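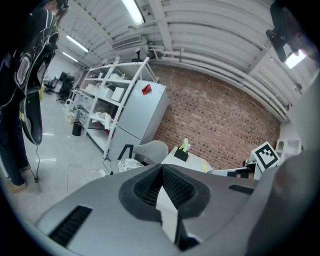
What caused the pose jumps in the hand-held gripper recordings?

We can't name a single cause. The evidence fits a loose power connection better than it fits the reflection account given in the earlier report, but part of the fault remains unexplained.

Figure 3. Hand-held gripper in the work room. The rig is carried by the person at left, and a square marker stands on the work surface at right.

5.2 The jump fault

A pose jump is a change in the recorded position of the gripper that no hand could have made between two samples. The first report on the Metuline set treated these jumps as a minor nuisance, blamed them on shiny surfaces, and recommended running the Hineo filter over everything. We think all three points were accepted too quickly. The filter does remove jumps. It also removes short, fast motions that were real, and nothing in the first report shows that its authors checked for this.

We went back to the raw recordings, 1000 in total, collected over 8 sessions. The automatic check flagged 244 of them. Gumaro Olvera then went through every flagged recording by hand, comparing the pose trace with the camera view, and confirmed a jump in 86. The rest were false alarms, mostly quick wrist turns and a few dropped objects. A check that is wrong more often than it is right shouldn't be used to throw data away, yet that is how it was used for the first release. Recordings the check did not flag were not reviewed in full, so we make no claim about how many jumps it missed.

The reflection account goes as follows. The floor of the work room is glossy and throws back the ceiling lights as bright streaks (Figure 3). The tracker picks up these streaks as fixed points, they slide as the operator moves, and the pose estimate slides with them until it snaps back. It's a reasonable story and may well be true somewhere. What bothers us is that it predicts things we did not find. Jumps should be more common when the gripper points down at the floor and less common when it faces the brick wall, where there is plenty of texture. They should also fade when the lights are off. We repeated one session on a Saturday with the overhead lights off and desk lamps on, and the jumps came back in the same tasks, at the same stage of the work. Direction of view made no difference that we could defend.

The marker was the next suspect. The printed square gives the tracker a known reference whenever it comes into view, and a bad reading of it could in principle drag the pose to the wrong place. We removed marker readings from the confirmed cases and ran the tracker again. Most jumps stayed where they were. A few got worse, as one would expect after taking away a good reference. We see no reason to blame the marker.

That left the rig. The confirmed jumps line up with gaps in the motion sensor log. The gaps are short, and the logging software fills them with the last good value without saying so. A reader of the finished file sees an unbroken stream. We only noticed because the filled values repeat exactly, down to the last digit, and a real sensor at rest never does that. The supplier, Ceteck, lists this filling as a feature. In our view it should be turned off by default, or at least written to the log in a form that later steps can't ignore.

A gap in the sensor log points to power or data loss on the way from the gripper to the pack. We tested the connection on the bench by bending the cable near the connector while recording a gripper that was clamped and still. Some bends produced a gap and some did not. Every gap on the bench was filled with repeated values, and several led to a jump when the tracker was run on the result. Replacing the cable ended the gaps on the bench for as long as we tested.

We want to be careful about what this shows. The bench test proves that a bad connection is enough to produce the fault. It doesn't prove that a bad connection produced all the confirmed cases. We had one old cable and one new one, and the old one had been handled a good deal before anyone thought to test it. Sánchez, who built the packs, reports no similar complaint from other users, but since the software hides the gaps, other users would have little to complain about.

5.3 Safety during collection

The same cable raises a second matter that the first report left out. An operator carrying the pack turns, steps back and crouches many times in a session, with attention on the gripper and the objects in front of it. Cables are present at two levels in Figure 3: a thin black one hangs from the bottom of the rig toward the floor, and a thin white one curves across the floor to a small power strip. Either kind can catch a foot. We recorded no falls. We did record one snag during the repeat sessions in November, when a hanging lead caught on furniture and pulled hard at its socket. The recording from that run contains a jump.

It would be tempting to read that run as the missing link, and one of us did for a while. One snag is one snag. The pull came before the jump, but the same recording has an earlier jump with no pull that we can find.

The instructions supplied with the pack say only that cables should be "managed." We asked what this meant and were sent the same page again. For later sessions we taped hanging leads to the pack, ran floor cables along the wall, and stopped any run in which the operator felt a tug. Recordings made after these changes have fewer sensor gaps, though the cable was replaced in the same week and the two effects can't be separated.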